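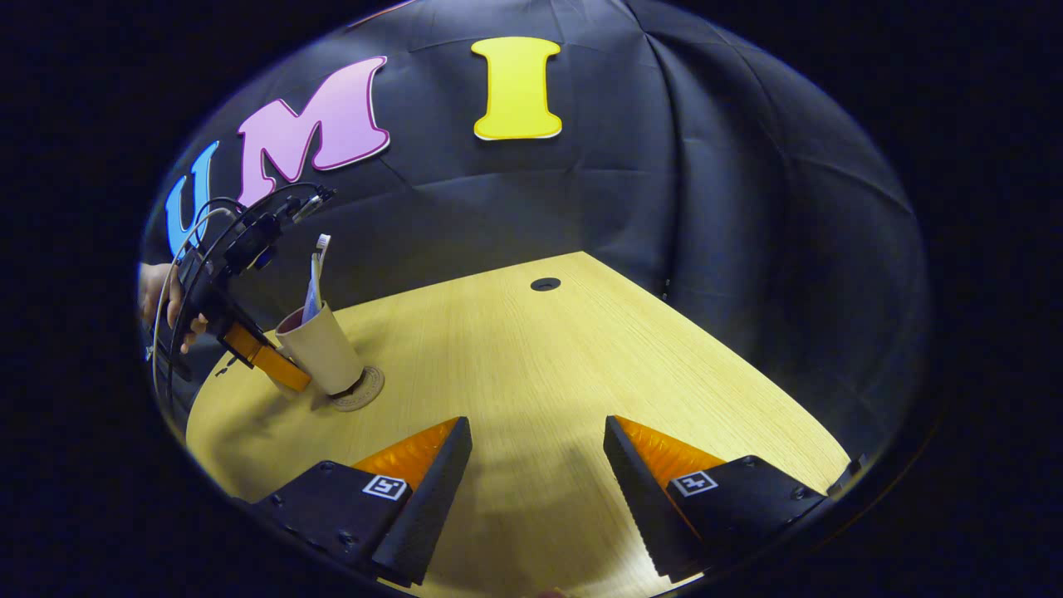
October, Friday, late afternoon
By Milagros Arboleda

OK, glue notes before I forget all of it over the weekend.

I cooked the second batch of hide glue this morning, the 164 gram strength from Oberholzer, and I like it so much better than the first one! Batch one was too thick, came off the brush in strings, and had started to gel before I'd even got the second clamp on. This time I soaked the granules overnight in cold water (one part glue to two parts water by weight, which is wetter than Vinzenz Strebel likes it, he can complain on Monday) and brought it up slowly in the double boiler. Kept it at 140 F and it never smelled bad, or no worse than it ever does.

Did the back brace on the small zither first. Warmed both parts with the hair dryer, brushed glue on both, rubbed the joint together and it grabbed almost right away. I had maybe a minute of wiggle room, enough to slide the brace back onto its pencil line when it drifted. Clamps on, squeeze-out wiped with a hot damp rag. It's sitting on the shelf by the radiator, PLEASE don't move it, Heidrun, I know you want that shelf.

Then the test strips. I made 14 of them, spruce on maple, all cut from the offcuts in the Trondevitz box. Half are glued with warmed wood and half with wood straight off the rack, which is pretty chilly now that the heat goes off overnight. I pencilled W or C on the end grain. Plan is to leave them alone until Hannelore is back and then break them over the bench edge, same as we did with the fish glue. I'm betting the cold ones let go at the glue line and the warm ones tear wood, but I was wrong about the fish glue so who knows.

Stuff that went badly: I cracked the top of the big zither a little more while trying to lift the old bridge. Hairline, runs with the grain, about as long as my thumb. The old repair under there is some kind of white glue and the hot knife only turned it to chewing gum. Vinzenz Eder thinks vinegar on a cotton pad, left on for an hour, will soften it. I tried a corner with a drop and the varnish didn't cloud, so that's first thing next time. If it does cloud I'm stopping and calling the owner. She already has our estimate for 910 and I don't want to ask her for more without a good reason.

Leftover glue is in 4 little jars in the fridge, bottom shelf, labeled. They should be fine for a week or so, toss any that go fuzzy or watery. Don't reheat the same jar over and over, it gets weak (looking at myself here).

To buy: cotton pads, another cheap brush with no metal on it, distilled water. Also the small cam clamps need new cork, two of them are down to bare wood and left a dent in one of my strips. Strip C3, so if that one breaks weird, ignore it.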